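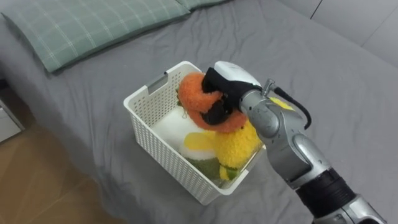 Apr 16, 2021
Sihan Cheng, Varnau Student Robotics Club

4. The tidying task

4.1 How the task was chosen

When the club first sat down to pick a task for the spring project, we had a long and very enjoyable argument about it. Half of the members wanted to keep going with the stacking blocks from the year before, which were familiar and easy to score. The other half wanted something that a person would be glad to have done for them at home. The second group won, mostly thanks to patience, and we settled on soft toys and a basket on a bed. Anyone who has shared a house with small children will know the task well!

Soft toys turned out to be a kind choice for beginners in some ways and a hard one in others. They don't break when they are dropped, and a new operator can squeeze one much too hard without anybody having to sweep the floor afterward. On the other hand, a plush toy has no fixed shape. It folds when it is picked up, it hangs differently depending on where the fingers land, and it likes to drag its neighbors along with it. Our older grasp planner, which we called Nanitz, had been written for blocks and assumed that an object would keep its outline after the fingers closed. We had to let go of that idea early on.

4.2 Setup and materials

Figure 3 shows the arm at work over the basket, with the fingers closed on the orange toy and a white toy and a yellow one in the basket with it. We kept the bedding plain gray where the toys were handled, as our color segmentation got along much better with it than with the flowered sheet we tried first (a gift from one of our families, and a very pretty one). The green checkered pillows stayed on the bed through the whole project. They gave the planner something real to keep clear of, and we had grown fond of them.

The basket deserves a few words of its own. Its sides are full of small openings, and our depth readings through a perforated wall were noisy, with stray points showing up on the far side of the plastic. We spent a good part of our meetings on this. In the end we fitted a simple box model to the rim and ignored any point that fell within 2 cm of a wall. It is not an elegant answer, but every member could explain it at the whiteboard, and that mattered to us as a teaching club.

4.3 Collecting the demonstrations

Members took turns guiding the arm by hand through the Xiong interface, which records joint positions and the opening of the fingers. Each turn lasted 30 minutes, and we found that people did their best work in the middle of a turn, once they had settled down and before they got tired. Altogether we recorded more than 4000 grasps. A good many were clumsy, and we kept the clumsy ones too, marked as such by the operator right after the attempt, while the memory was fresh.

We asked operators to pinch each toy from above wherever they could. Side grasps worked nicely on the open sheet but ran into trouble inside the basket, where there is little room between a toy and the wall. The pinch from above bunches the fabric around the fingers, and a terry-like surface gives them plenty to hold on to. Smooth plush was harder, and several of our newer members asked for extra practice with it, which we were happy to arrange.

Figure 3. The gripper holding the orange plush toy above the center of the white basket, with the other toys in the pile beneath.

4.4 What we scored

For the final evaluation we ran 100 trials with the toys starting in the basket in a mixed pile. A trial counted as a success if the requested toy was lifted clear of the rim and set down on the sheet with no other toy coming along. We talked for a long while about whether a second toy that came up and then fell back in should count against the arm. The members voted that it should not, and we have followed that rule throughout, though we do report those cases in a separate column so that readers can make up their own minds.

The learned policy, Skinholm, was given the color of the toy as its only instruction. We had hoped to use spoken names as well, and that work is planned for May, when the younger members will be back from their exams and can lend us their voices.

Contact: Varnau Student Robotics Club, Project Reports | © 2021 the author | Back to top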